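December, late, kitchen

Quick one before bed. Boiler went again at 7 and the man from Flanus can't come till after the holiday, so two sweaters and the little heater. Rang Zalterthorpe about the rent going up. On hold for 80 minutes, then cut off. Didn't ring back.

Did finally do the sums. 2638 in the savings, less than I thought, and the car still needs tires. If I take the Litden job I'd have to move by spring. If I don't, another year of the same bus and the same desk. Made a list of for and against and then lost teh list. 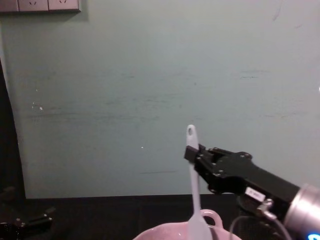 Anyway the Litden people want an answer by the end of the month. Pay is better — not a lot better. Nice office, long walk from the station. Keep thinking about the river path at Stasiv and how I'd miss it, though I've hardly been since summer.

Mom says sleep on it. Have slept on it more than 11 times. Soup for dinner, too much pepper. Need stamps, lightbulbs, cough stuff. Must call the dentist tomorow, first thing.

Going up now. Feet freezing.

We use cookies to improve your visit. Accept all | Manage settings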